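Slow orange light over the reservoir that fades out and comes back, same spot, four nights now

Asked in Sky Sightings & Strange Lights

PikdaleNightOwl

Okay, I need some help from people who know the sky better than I do, and I am so excited I can hardly type this straight. I live on the north side of Pikdale, up the hill from the reservoir, and I've been seeing an orange light over the water that I can't explain. It comes up a little after nine in the evening. It doesn't blink. It gets brighter over maybe a minute, sits there, then fades down to nothing, and a while later it's back in what looks like the same place.

First time was a Wednesday, I was taking the trash out and just stood there in my slippers with the bag in my hand. Since then I've seen it three more times. No sound at all, and it's quiet enough up here that I can hear trucks on the Gedelier road, so I think I'd hear a helicopter.

What I've checked so far: it isn't the moon (I could see the moon, it was behind me). It isn't the tower at Enriquez Field, because that one is red and it blinks and it's way off to the right. I looked through my old binoculars and it was still just a light, no shape, but my hands shake so I wouldn't put much weight on that. One night there were 2 of them, one above the other, and the lower one went out first.
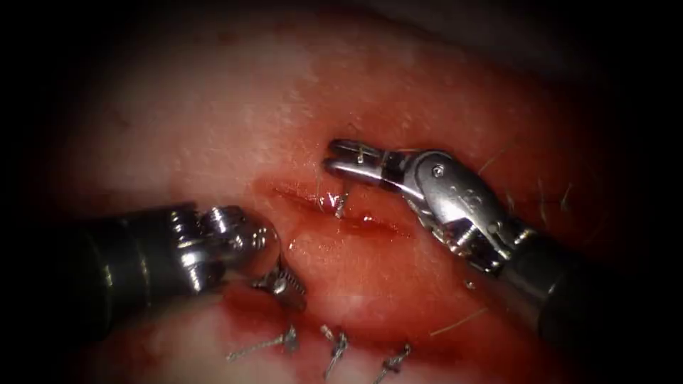 The color is what gets me. It's like a coal in a wood stove, a really deep warm orange, and when it fades it goes redder before it disappears. On the clearest night I watched it from the kitchen step until my feet went numb and it came and went the whole time. My sister in the next street over went out and couldn't see it, but she has a row of big spruces on that side.

Has anyone else around here seen this? And what should I be writing down? I want to do this properly. I have a phone, the binoculars and a folding chair, and I'm willing to sit out as long as it takes!

Posted in November, 2 replies

stidar_skywatch

What a great sighting, and thank you for putting in the tower and the moon, it saves so much back and forth. I'm over in Stidar, so I look across the same valley from the other end, and I haven't seen yours, but I'm going to start looking tonight.

My first thought is airplane landing lights. I know, I know, everybody says airplanes! But hear me out. A plane that's coming almost straight toward you with its landing lights on hardly moves at all. It hangs there and gets brighter, you can't hear it when it's that far off, and then it turns and the light drops away to nothing. The next plane on the same path does the same thing in the same part of the sky. Two in line can look like one stacked over the other. And if they're low, all that air near the horizon can turn a white light yellow or orange, redder the lower it gets. I once called my whole family out to the driveway for one of these and we all stood there with our mouths open until it turned and we saw the wing lights.

What doesn't fit for me is the deep coal color, if it's well up off the water. So the height is the big thing I'd want to know. Here's how to get it without any gear. Hold your fist out at arm's length with the bottom of it on the horizon and see how many fists up the light is. One fist is close to ten degrees. Do it every time, and write it down right then, before you go in, because you will remember it higher than it was (I always do).

For direction, don't trust the compass in your phone too much, mine swings all over the place next to the car. Pick something that doesn't move. Put your chair in exactly the same spot each night and line the light up with a fence post or a chimney. If it drifts off the post, now you've got something really useful – you know it moved, and which way.

Then the times. Start, brightest, gone, back again. Your phone clock is fine. Also clouds, wind, and which way the wind is blowing, even if it's only "from the road side." Lanterns go with the wind and they don't come back, so that would rule them out fast.

For pictures, rest the phone on something solid, turn the flash off, and get the roofline in the shot. A dot on black tells nobody anything, but a dot over a roof can be measured later. Video is even better for the fading. Please post whatever you get, even if it's blurry, I love looking at these.

One more thing to try is a flight tracking app. Have it open when the light comes up and look for anything lined up with you. Not every aircraft shows on those, so an empty map doesn't prove much, but a full one might settle it in one evening.

rustbucket_60

Flares. My cousin's place looks out at a training range and they look just like this, orange, hang there, fade out, one under the other. They use parachutes. You can see them up to 40 miles away on a clear night. Don't know if there is a range near Pikdale but somebody at the county would. Also 3000 feet is not very high, people always think these are way up there.

Saw something different myself in 2000 that was NOT flares, green and fast and right over the barn, but that's a whole other post and I never did get a picture of it. Keep watching!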